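Tasus benchtop arm kit, worth the money?
Small Automation board > Kits and services

mbakhtiari
Has anyone here bought the Tasus kit with the wrist camera and the two-finger gripper? Gavgate have it at 2,000 and I've had one on loan for 21 days. I mostly want it for moving lidded food tubs, so that's all I've tried so far. Plain white tub, snap-on lid, cream table, grey wall.
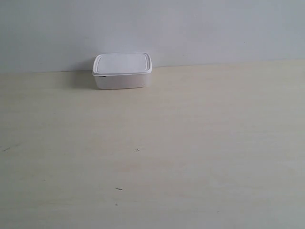
Does the kit come with the fingers or are they extra?

The fingers are in the box. Spare pairs are sold separately and Gavgate didn't have any when I asked.

Setup took me an afternoon. The manual is thin on calibration, so allow longer if it's your first arm.

nimri_user
I had one and sent it back. The arm is fine but the software kept losing its saved positions after an update. For 500 more you can get the Nimri, which has a proper teach mode. I wouldn't pay 2,000 for the Tasus.

mbakhtiari
I haven't lost any positions, but I'm still on the version it shipped with. My own complaint is the wrist camera. The fingers take up the bottom middle of the view and the picture is a bit soft.

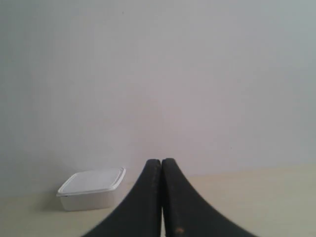

A white tub against a pale wall doesn't give the software much to go on either, and I've had better results with a dark mat down. I'd want to try clear tubs before buying, as we use a lot of those.

teo_bautista
Don't agree with nimri_user. We've got 7 of the Tasus arms at Tredthorpe and the update problem was fixed for us by a factory reset. Support answered the same day. The Nimri is heavier and needs bolting down.

On the camera, you can fit a second one on a stand and do the rough positioning from that. It sees the whole tub and the table in front of it with no fingers in the way.
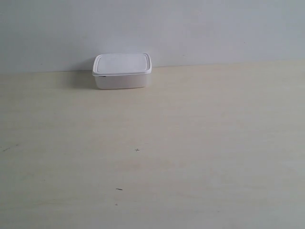
Tub at the back of the table, lid on.

nimri_user
A factory reset wiped my saved jobs as well, so I don't count that as a fix. Fair point about the bolts.

mbakhtiari
Thanks both. The loan can be extended into October, so I'll do the clear tubs first. Teodoro, which stand are you using for the second camera?

teo_bautista
An ordinary clamp stand from the stores. Tighten it well or you'll be recalibrating every morning.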